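I have spent more of this winter on the frame than on the robots, and I want to make a case for that, because every time I post a build update somebody asks when the arms are going to do something interesting.

Two arms, a table, a curtain, a center post with bracing. That's the rig. It lives in a shared workshop I rent time in, a place called Fudetti, wedged between people who make guitars and people who make an unbelievable amount of sawdust. I've put 1148 dollars into it so far, and if you go through the receipts (I did, in February, with a strong coffee) a depressing share of that is hardware store stuff. Turnbuckles! Cable! Little brackets! I could have bought a much nicer gripper.

But I think home robot people have the order wrong, and I had it wrong too. We start with the arm because the arm is the fun part. We clamp it to whatever desk is nearest, we get it to wave, we film the wave, and then we spend six months blaming the software for misses that come from the desk. My first version, which I named Jang for no reason I can remember, was clamped to a folding table. When the arm swung left the table leaned left. I tuned that thing for 54 evenings. I wrote code to compensate for the lean, and then I wrote code to compensate for the code, and I was very proud of both.

Then I added the bracing and threw all of it out. It hurt a little.

The same goes for what you ask the robots to pick up. There's a kind of snobbery about toy food, as if you aren't serious until the thing is handling laptop parts or making an omelet. I love toy food. It comes in odd shapes, it survives a drop, and when you crush it you're out pocket change. A bunch of plastic-looking grapes with lumps all over it is a harder grasp than most of the tidy blocks people show off with, and you can leave it lying around a shared shop without anybody wanting to borrow it. (My calipers, on the other hand. I miss my calipers.) 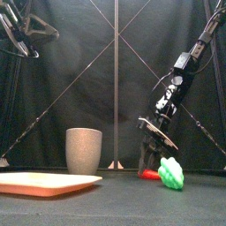 Do you need two arms for a first build?

One is plenty. A second arm doubles the wiring and gives you something new to crash into, so get a single arm repeating itself well before you spend the money.

I realize I'm saying this as a person with two. I bought the second one way too early, off a guy clearing out his garage, and it sat in a box under the bench until spring because I couldn't get the first to go back to the same spot twice. I'd call that a fair price for the lesson, except I've already paid for the lesson several other ways.

Where I part company with a lot of my friends in the hobby is the kit question. There's a small outfit called Gevanow that sells a ready-made bench frame, and people in our shop chat sneer at it. I don't get the sneering. If you'd like to be picking things up by next weekend, buy the frame! Building your own is slow, and you'll redo it. I only did mine because I like cutting and bolting things, and I wanted a setup I could take apart and argue with.

What I do mind is the pitch that comes with some of these kits, the one where you'll have a helper in the kitchen by the end of the month. You won't. You'll have a machine that can move a toy from one side of a table to the other, on a good night, with you hovering next to the off switch. My own log for the project (Flitovari, it's the name on the folder and I'm stuck with it) has 403 attempts in it, and a lot of the notes just say "nope." I still think it's the best thing I do with my evenings – the hobby is plenty good at its real size, and selling it as a butler sends people home disappointed in week three.

So my advice, for whatever it's worth from a person who once zip-tied a robot to a radiator: spend the boring money first. Buy the cable and the brackets. Push on your frame with one finger and watch the top, and if it moves, don't write any code that night. I still have one turnbuckle that works itself loose, and I'm off to the shop after dinner to put a lock nut on it.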